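Section 4: Getting the surface ready and laying the first coat

Right, if you've done section 3 you've got the Trirholm base board screwed down and the edges taped. Mine's in the laundry at Unaswood, and I'm doing the benchtop in grey because the old cream one showed every tea ring since the day we moved in. The Pendetti kit comes in four colours and the steps are the same for all of them.

Before you start, check you've got the 219 mL tub of primer (the squat one) and the 268 g pouch of colour. They look alike in the box and I very nearly opened the wrong one first!

1. Wipe the whole top with a damp cloth, then a dry one. Old tea towels are fine, but not the fluffy kind.

2. Sand lightly with the 142 grit sheet from the kit. You're only dulling the shine. If you can see the board underneath you've gone too far, so ease up.

3. Vacuum the dust, then wipe again. I know. Do it anyway.

4. Stir the primer slowly for two minutes. Don't shake it or you'll be chasing bubbles all afternoon.

Caution: open a window before the lid comes off. The smell isn't awful but it hangs around, and my laundry only has the one little louvre.

5. Roll the primer on in one direction, back edge to front. Leave it overnight.

6. Mix the colour and roll it across the primer, side to side this time. Keep the roller loaded, and don't go back over a bit that's started to drag.

Grey is a forgiving colour but it does like to play tricks on you. Up close you'll find lighter patches and darker smudges, sometimes a bit of green or blue in it depending on what's nearby, and it's very tempting to start fiddling.

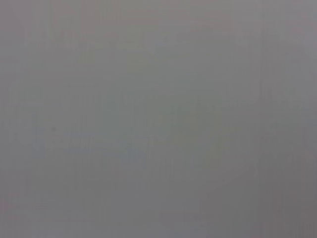

Leave it alone until morning and look again in daylight, from standing height, with the ceiling light off. Most of what bothers you at nine at night won't bother you then. If a patch still looks pale, dab on a little more colour with the foam pad and feather it out to about a hand's width.

Note: the Jin sealer in section 5 deepens the colour slightly, so don't try to match it to the lid before you've sealed.

7. Pull the tape while the second coat is still a touch soft. Go slowly, at a low angle, and have a bin bag handy (I stuck mine to the dog).

8. Wash the roller straight away in warm water. The kit only gives you one sleeve and you'll want it again for the sealer. Spares are part 137 if yours has gone hard.

Keep cups, washing baskets and elbows off it for two full days.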